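Kulari cell

The Kulari cell is a small robot handling station built by the firm of Kuhlmann for bench work with light plastic parts. It has one arm, a gripper with two padded fingers, and a small camera carried at the wrist, and it is best known among the people who keep it running for how much patient, friendly attention its fingertips ask for. The name is shared with an older Hurnari table, which used the same arm but a different gripper.

Finger care

The black padding on the fingers is a wear part, and a good deal of the upkeep comes down to looking at it often (before the first run in the morning is the usual habit). The manual, a pleasantly chatty one, gives the pads 60 hours of work between checks. Frayed or uneven tips are noted in the log, and the two fingers are compared side by side, as they seldom wear at quite the same pace.

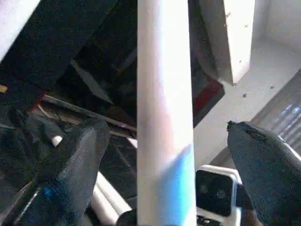

Eso Handbook, p. 44

The gripper is set up against a plain upright post. The arm is brought in slowly until the post stands between the open fingers, and the operator then nudges the wrist until the gap looks even on both sides. The Eso Handbook, which most shops keep somewhere near the bench, allows 5 minutes for this, though anyone new to the cell should feel free to take a good deal longer!

Grip setting

Thin-walled parts need a gentler hand. The closing force is set on a scale, with 42 as the starting value for white plastic shells and housings, and it is brought down a step at a time if a wall shows any sign of bowing. An upright wall is taken by its edge, with one finger on either side of it, and the camera view is used to check that the tips meet the wall squarely.

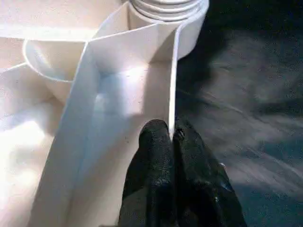 Gripper fingers closed on the edge of a thin plastic panel, wrist camera view.

After a change of pads the grip setting is always gone through again from the start, and the new value is written in the log next to the old one.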